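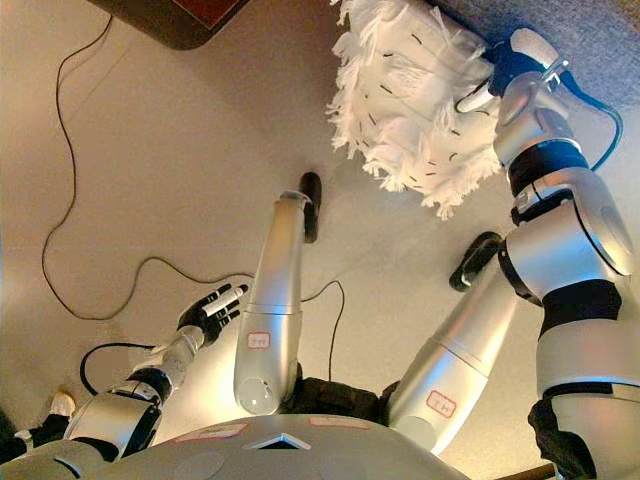

Spoon Carving, Session 2: Choosing and Splitting the Blank
Destwood short courses, tutor Nuno Rebelo

Bring your notes from last time. We start at 9 and the axes come out after the tea break.

Timber
Birch, sycamore and cherry all carve well while green. The birch this term was felled at Jirkside in August and has been kept in the shade with the ends painted. Leave any log with knots or a twist in the bark for firewood. Straight bark usually means straight grain underneath, though check the end for cracks.

Splitting
Cut the log to 31 cm. Set the froe across the pith and strike it with a wooden maul, never a steel hammer. Split each half again if the log is wide enough. Remove the pith completely, as a bowl with pith in it will almost always crack.

Axe work
Keep the block between you and the blade. Hold the blank near the top and work on the lower half, then turn it end for end. Stop chopping about 5 mm outside the pencil line.

Grain in the bowl
Carve from the rim down towards the centre. If the knife digs in, turn the spoon around and come from the other side.

Storage
Unfinished blanks go in a plastic bag with a few shavings, or in the freezer.

Sharpening
Finish on the 1,000 grit stone, then strop. Martim Falcão's handout covers hook knives, which we reach in Session 3.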